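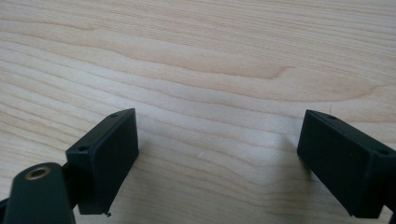 Skevetti 40 tabletop, light finish. Grain pattern varies from top to top.

Skevetti 40 Tabletop
Item no. 897
Manufacturer: Skjelbred

The Skevetti 40 is a light-colored wooden top for desks, benches and dining frames. Color runs from pale cream to honey, with long wavy grain and darker tan streaks. Swirls and arcs of amber grain are a natural feature and are not grounds for return.

Tops are supplied without legs. The underside is pre-drilled for the Zerkton steel frame, standard and wide. For other frames, drill pilot holes no deeper than 15 mm.

Specifications
Thickness: 40 mm
Edge: square, lightly eased
Surface: clear matte oil, factory applied
Load, evenly spread on Zerkton frame: up to 200 kg
Mounting screws: included

Care
Wipe with a damp cloth and dry along the grain. Do not use scouring pads or ammonia cleaners. Re-oil with Jedar Clear when water no longer beads on the surface. Light scratches can be sanded out by hand before oiling — always with the grain. Use a pad under hot cookware.

Delivery
Packed flat with corner guards. Store flat indoors and leave the top in the room overnight before mounting. Check both faces before drilling; drilled tops cannot be exchanged.

Orders for two or more tops can be matched for color on request, but grain cannot be matched. Samples of the oiled finish are available from the Skjelbred parts desk.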